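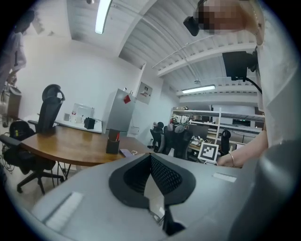
Maldonado office, June

Premeck Private Well Testing Program
Progress report to the Viltska Fund, second reporting period
Prepared by Celeste Cáceres, program manager
Last updated: June

1. Status

Sampling is complete in the north and central zones and in progress in the south zone. The grant agreement calls for 1,000 analyzed samples by the end of the second period. The lab has reported results on 1,084. The number of enrolled wells stands at 340, unchanged from the last report, and most have been sampled at least three times. Spending is slightly under plan. One deliverable, the parcel-level depth table, is late and is covered in section 4.

2. Field sampling

Abelardo Leiva continues to run the field schedule. Samples are drawn at the first accessible tap ahead of any softener or filter. The purge time was changed at the start of the period from five minutes to 10, after paired samples from deep wells in the central zone showed that the shorter purge was leaving standing water from the pressure tank in the line. Results collected under the old purge time are kept in the database with a flag and are left out of the trend figures for iron and manganese. Nitrate and arsenic results did not differ in a consistent direction between the two purge times and have been kept in.

Access remains the main limit on pace in the south zone. Many of the houses there are occupied only part of the year, and the wellheads are often behind locked gates. Owners are now offered an evening visit, which has cut the number of missed appointments. Two owners withdrew after selling their property. The new owners of both have signed replacement forms, and the well numbers carry over.

3. Laboratory work

Analysis is done under contract by Indstead. Turnaround was within the contract limit for every batch except two, both of which were held up by a failed pump on the instrument used for metals. Those bottles had been acidified on receipt and were still inside the holding time when they were run.

Field blanks were clean for nitrate, arsenic and lead. One blank showed low-level copper. Innes Niven traced it to a box of bottle caps, and the rest of that box was discarded. Copper results from the matching batch have been marked as estimated. Duplicate samples agreed within the limits set in the quality plan, apart from a small group of iron pairs in which visible sediment was noted on the field sheet.

4. Data and mapping

The results database was moved to the county server during the period. Ulises Bravo checked the transferred records against the original lab reports and corrected a unit error affecting early fluoride values. No letters had been sent to owners on the basis of those values.

The depth table is behind schedule. Driller's logs for older wells are held on paper, many give depth without a reference point, and some cannot be matched to a current parcel. We propose to deliver the table with a confidence code for each entry and to leave unmatched logs in a separate list. A draft of the coding scheme has been sent to the Fund's technical reviewer for comment.

5. Notices to owners

Every owner with a result above the drinking water limit is called within one working day and then sent a letter. Firdevs Sezer rewrote the letter this period so that the result and the limit appear in the first paragraph, with treatment options on the second page. The Spanish version has been brought in line with it. Calls to the office asking what a result means have dropped since the new letter went out, although we have no count from before the change to compare against.

6. Budget

Lab costs are on plan. Mileage is over plan because of repeat visits in the south zone. Savings on shipping, following the switch to a weekly courier pickup, more than cover the difference. We request approval to move the remaining shipping balance to the mileage line. No change to the total award is requested.

7. Next period

- Finish the south zone and resample the flagged iron and manganese wells in the central zone.
- Deliver the depth table with confidence codes.
- Renew the Indstead contract, with a backup lab named for metals.
- Submit the draft outline of the final report for the Fund's review.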